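Residence Diary, Zakia House
Entry for 15 November 2020 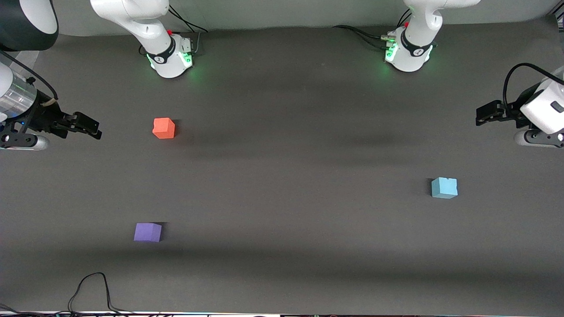

Foam blocks on the gray table, Activity Room 2.

The Activity Room was open to residents and day visitors from the morning onward. The principal work of the day concerned the foam blocks, which have been under review since September and which will form part of the winter program on the lower floor.

Three blocks were set out on the dark gray tabletop. The remainder of the stock stayed in the cupboard, in the bags in which Stileo delivered it. The full delivery came to 50 pieces under order 3315. The order was checked against the delivery note before lunch and no shortage was found. The note has been placed in the supplies folder.

Discussion then turned to the surface. Staff had previously asked whether the gray table was too dark for use with small items. It was agreed that the table should be kept. The pale gray wall behind it gives a calm background, and several residents have remarked that they prefer this corner to the patterned tables by the garden door. The request for a tablecloth is therefore withdrawn.

Thomas Serra presented the proposed order of activities. Stacking comes first, followed by sorting and then by free building. Each activity is to begin with a small number of blocks, and more may be added when the group asks for them. Mr. Serra also proposed that sessions end with the blocks being put away by the group itself — a practice that worked well with the Lobo puzzles last year. The proposal was accepted without change.

One matter remains open. The storage boxes ordered from Flistis are too shallow for the blocks when the lids are closed. Two of the boxes will be returned and a deeper size requested. Until the new boxes arrive, the blocks are to be kept in their bags on the second shelf, below the drawing paper. Bags are not to be left on the floor or on the radiator cover.

Some 9 residents have put their names down for the first session. The list will stay on the notice board until the end of the week, and families may add a name by speaking to the front desk.

The key to the cupboard was returned to the office at the close of the afternoon. Lights and windows were checked. The blinds on the north side still do not lower fully — reported again to maintenance.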